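Choosing a Hand for the Laundry Pile

The handheld gripper has become a common tool for teaching robots to handle household goods. An operator carries it through an ordinary task, a camera on the device records the view from the fingers, and the recordings are later used to train an arm. Choosing among the devices on offer is less settled. At Stoltberg, a research workshop devoted to home automation, a comparison begun in July set two finger designs against each other on a single subject: clothing.

The first, known within the project as the Skirker finger, is smooth and stiff, with a thin edge meant to slide beneath a hem. The second, the Peneck, is a softer ribbed pad that gives way under pressure. Each was tried on 28 garments, ranging from children's socks to a lined winter coat, and operators completed almost 700 recorded folds before the results were reviewed.

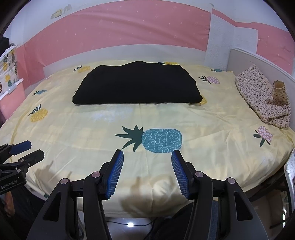 Fabric presents difficulties that boxes and bottles do not. A shirt has no fixed shape, and a finger that closes a little too high will take hold of nothing. Dark clothing adds a further problem for the camera. On a black garment folded flat, the layers all but disappear into one another, and the clearest guide to where the cloth ends is the thin shadow beneath its front edge. A patterned sheet complicates matters again, as a bright pineapple print offers the software far more to look at than the garment lying on top of it. The workshop elected to keep such bedding in its trials, on the grounds that homes are furnished with it.

The Skirker performed well on heavy cloth. Its thin edge passed under denim and toweling with little effort, and operators reported fewer second attempts. On knitwear it was less reliable, and on two occasions it caught a loose thread and drew the sleeve out of place. The Peneck was slower to seat itself but held light cotton firmly once closed. Operators working with a device in each hand also preferred it for long sessions – its softer closing action was judged less tiring after 60 minutes.

Camera placement proved as important as the fingers. A wide view helped operators keep both tips in sight, yet it left small details such as collars and cuffs hard to read in later review. A lower mounting is now under study at Wan, the partner laboratory responsible for training the arm.

Stoltberg has adopted the Peneck for shirts and bedding and retained the Skirker for heavier items. Trials on fitted sheets, which neither finger has yet folded to the workshop's standard, will continue through the winter.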